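Home News What's On Sport Letters Contact

Robots come to Galang, sit down at the table

Anyone who went to the Jivwood open day hoping to be chased down a corridor by something on legs will have come home disappointed. The firm makes software that teaches machines to pick things up, and on 04/12/2023 it let the public in to see how the teaching is done. Much of it is done by people, by hand, at a pace that would get you sacked from a supermarket till.

Visitors to the office in Galang were handed a gripper, a pair of padded jaws worked by the holder's own fingers, and told to move some shopping about. I took a turn. I have been picking things up for most of my life and had thought myself fairly good at it, a view not shared by Dagný Lauritsen, who runs the training side and has a way of breathing in through her teeth.

"You're snatching," she said. "The machine will learn to snatch."

The idea is simple enough. A person does a job with the gripper, the movement is recorded, and after a great many repeats a robot arm with the same sort of jaws can have a go on its own. Jivwood says it wants 294 goes at each task before it lets the arm near it. Virgilio Lagman, 14 months in the job, told me he now dreams about boxes. He did not say whether they were good dreams.

The arm itself, named Clekley after a place none of the staff could point to on a map, was shown in the back office after lunch. It moved a sponge from one tray to another and the room clapped. It then moved the sponge back, to rather less applause. A third trip was promised but Clekley needed restarting, and most of us drifted off towards the biscuits.

Nuria Ayele, visiting from the care home at Nellness, asked the best question of the day, namely whether it could find a resident's glasses. Ms Lauritsen said that finding them was one problem and holding them was another — and that her team was only working on the second. Ms Ayele said that in her experience the first was the one that took up the morning.

Much of the practice goes on in ordinary homes, on ordinary tables, with whatever is to hand. 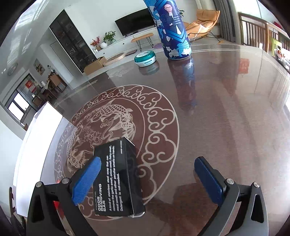
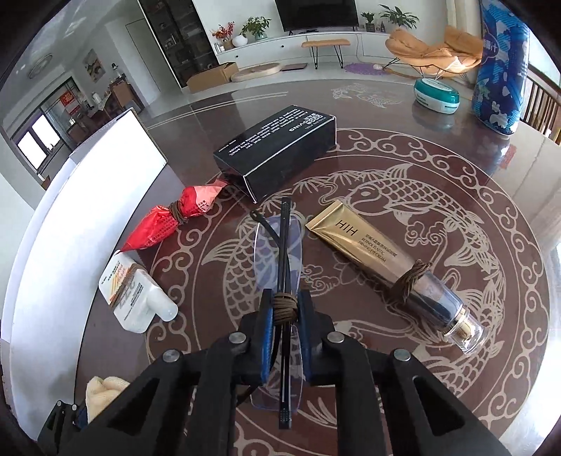
Entry was free and roughly 195 people came, according to Divina Pangilinan on the door, who admitted she had lost track when the coach party arrived. There was a prize for the steadiest hand among the visitors. It went to Francine Tremblay, a retired piano tuner, who beat a field of much younger people and accepted a tote bag with good grace.

A second open day is planned for January, when Jivwood hopes to have the arm folding tea towels. It has managed 7 so far, Mr Lagman said, if you are not strict about corners. Places can be booked at the front desk, and there is parking behind the building.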